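Notebook – Clavoner trial, simulation side
May, Monday, started 8:40

Second week with the Clavoner evaluation license and I am having a great time with it. Writing this up before lunch so Eusebio has something to read when he gets back from Prarkent, and so I remember what I changed.

Quick recap for anyone opening the notebook here. Clavoner is the manipulation task pack from Rustad: a set of tabletop tasks that load into our simulator with the arm model, the fixtures, the success checks and a little scripting layer to tie it together. We have it until the end of the month and then we say yes or no to a seat for Greseck. Eusebio wants to know if it saves us building our own scenes. I want to know if the contact behavior is good enough to trust a grasp policy on it.

Install was painless this time. The first try last week died on a missing mesh path (my fault, I had moved the assets folder and forgotten). Fresh environment, pointed it at the shared drive, and the hanging peg task came up on the first launch. Lovely feeling!

Today is all hanging peg. The peg hangs from a thin rod between two posts and the arm has to come down from above, close on it and lift it clear without dragging it along the rod. It sounds like nothing, but the rod is thin, the peg swings, and there isn't a lot of room for the fingers. Exactly the sort of thing our old box-and-bin scenes never tested.

Ran the stock controller first, no tuning. 129 attempts, 87 clean lifts. The misses are mostly the same miss: one finger touches the peg before the other, the peg swings away and the gripper closes on air. I was really pleased to see that, odd as it sounds, because we fight the very same thing on the bench. Our old scenes let you grab almost anything from almost any angle and then you got a nasty surprise on hardware.

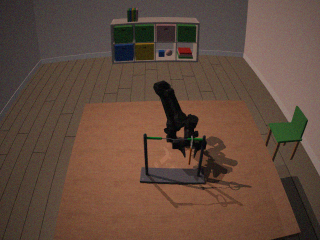

Then I went after the approach height. The default pregrasp pose is low for my taste, so the wrist makes its last rotation correction right next to the rod. Raised it by 6 mm in the task config, left everything else alone, and watched a short batch with the viewer open. Much calmer on the way down. No numbers yet – I stopped it early to change the logging, so don't quote me. Full batch goes on tonight.

Things I like so far:

The config files are readable. One file per task, plain names, units written next to the values. I found the pregrasp offset without opening the manual.

Resets are quick, about a second on my desktop, and the peg comes back settled. I checked this by stepping through the first moments after a reset, and it wasn't still wobbling.

Shadows and lighting can be varied from the same config. Haven't touched it, but the camera-based policy will need it.

Things that bug me:

The success check only looks at the final peg height. Twice I got a "success" where the peg had been scraped along the rod before it came free. I wrote a small extra check on sideways travel, it's in the repo under my branch. Would rather have it built in, so I've sent Rustad a note.

The fixture collision shapes are coarser than what you see on screen. Turn on the collision overlay before blaming the controller. I lost 2 hours to that on the first task and would like them back.

Swapping in our own gripper model is possible but the page on it is thin. Eusebio, you did this for the old setup, could you sit with me for half an hour once you're back?

14:15. Logging fixed. It now saves finger contact times separately for left and right, so we can sort the misses by which side touched first. My guess is a small centering error in the grasp pose, always the same way. Easy to test.

Queued for tonight: stock height and raised height, same seeds, both with the sideways check on. If the raised pose holds up I'll try it on the bench arm with the printed peg.

Leaning yes on the seat. Need to ask what the price covers when the next task set comes out.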